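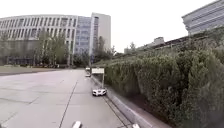 Reading time: 4 minutes

Joints, curbs and hedges: notes for my talk on large concrete surfaces

Speak slowly in the beginning. The room at Botuvance has an echo and the people in the last rows lose the first sentences.

Good afternoon, and thank you for coming after lunch. I want to talk about concrete that we walk and drive on, and mostly about the lines in it. The first slide is a road in large slabs, with a curb on the right and a thick hedge behind the curb. Let them look at it for a moment before I speak again.

When I began in this work I looked only at the slab. I checked the surface, the color, the slope. My first supervisor at Engebretsen told me to look at the seams first, and I have done it like this since then. A slab wants to move a little when the weather changes. If we give it a line where it can move, the surface stays calm. If we do not give it this line, the concrete will make one by itself, and it will not be straight.

Explain the curb here. It holds the edge of the paving and it keeps the soil of the planting bed in its place. On a bank, as on this slide, the second job is the more important one. Mention the Gremwood job, where 40 meters of curb were set before the bank was finished and we had to lift 27 of them again. (Pause. Some people will know this story.)

A word about the hedge. Gardeners and pavers do not talk to each other enough. Leaves fall on the road side, roots go where they find water, and somebody must be able to reach the plants with a cutter. I ask always for a drawing where both the planting and the joints are shown on one sheet.

Next slide. Say first that it is a different kind of surface – wide and open, with grass and a line of trees behind.

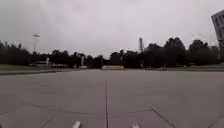 Must every joint be straight?

Most of them should be, but a curved joint is fine where the paving follows a curve, as long as it does not leave thin, pointed pieces of slab at its ends.

Go on from this to the corners. A pointed piece is weak and it breaks first. On the slide there is one long straight joint in the middle, and other joints go off at an angle. Ask the audience where they would begin an inspection. Wait for two or three answers, there is no wrong one. I would begin where the lines come close to each other.

Then the patches and scuffs. A client often calls after the first winter and says that the surface has become spotted. Different shades of gray are normal in concrete which stands outside. At Nistalwood we had 120 panels and the client wanted all of them in the same tone. I explained it in a letter of 2 pages, and it did not help very much. A sample panel, left outside for one year, would have explained it better.

If the time is short, leave out Nistalwood and go directly to drainage.

Last slide. A plaza is more difficult than a road, for people cross it in all directions and they leave their things on it. We have here a scooter and a yellow bicycle on the left, a lamp post behind them, and a dark grate or drain cover in the paving. Each one asks something from the surface. A kickstand presses on a very small point. A lamp post needs a foundation and the joints should be planned around it. A cover must sit flush, or wheels will hit it and people will trip.
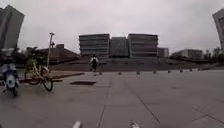 Botuvance's maintenance desk wrote to me after I gave this talk the first time that they would put cleaning before everything else, for in their experience a good cover full of leaves is worth less than a bad one that is swept each month. I read this remark to the audience now, and I agree with the half of it. Cleaning can save a drain for a season, but it cannot repair a slope that goes the wrong way.

Show with the hand how water goes across a slab and where it stops. Keep this part short.

Then questions. If there are none, ask who has a plaza with a lamp post standing exactly in a joint – many hands go up. Leave the plaza slide on the screen, and tell them that the joint drawings from Gremwood are on the table near the door.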